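Ticket 872: Shelf labels at the Drurport store print prices from the wrong price list
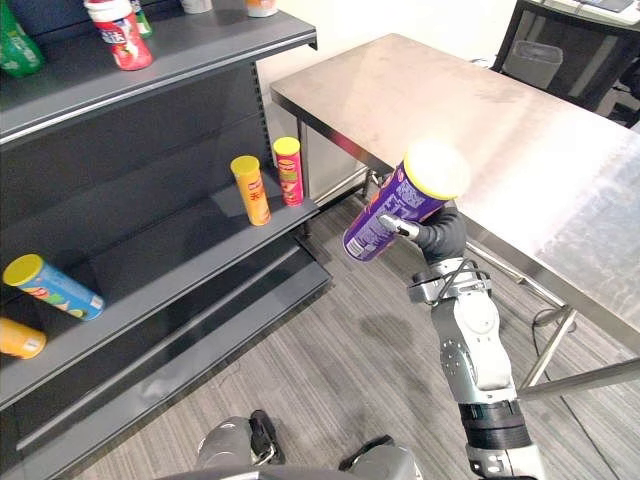

Shelving at Drurport, with packaged goods on the top shelf.

Status: Resolved
Priority: 4
Opened by: Percy Inga, Store Systems, Drurport
Product: Trirnik Label Service
Opened: Sep 24, 2020

Summary
Labels printed at Drurport after the overnight update carry prices from the Ikier price list. The register charges the correct Drurport price. The Ikier store reports no fault. Staff have been instructed to honor the lower of the two prices until the ticket is closed.

Environment
Label printing is handled by the Trirnik service on the back office computer. Price files are delivered each night by Jafri, the head office server. The file contains 4000 item records. The store code is held in the service settings and is read once, when the service starts.

Entry 1, Store Systems
The printer was turned off and on again. A test label printed clearly, but the price was still wrong. The printer is not considered to be the cause.

Entry 2, Store Systems
The local price file was deleted and requested again from Jafri. The transfer completed without error. The new file was opened and its header showed the Ikier store code. Labels remained incorrect.

Entry 3, Central Support
Please confirm the store code shown on the settings page and attach the service log from the last restart. Please do not edit the price file by hand, as the service will reject it at the next check.

Entry 4, Store Systems
The settings page shows the correct code for Drurport. The log is attached. It records the Ikier code at startup, followed by the message "settings file locked, using saved copy."

Entry 5, Central Support
The saved copy dates from June, when the computer was set up using a backup from Ikier. The backup program had the settings file open when the service restarted after the update. The service then loaded the saved copy and requested the wrong price list.

Action taken
The service was stopped and the saved copy removed. The backup job was moved to 6 a.m., after the update window. The service was then started and a full price file requested. The log shows the Drurport code at startup.

Result
A new batch of labels was printed and compared with register prices. All matched. Labels from the faulty batch are to be replaced before the next price change.

Follow-up
Central Support will check the saved settings at other stores set up from the same backup. That work is recorded under a separate ticket.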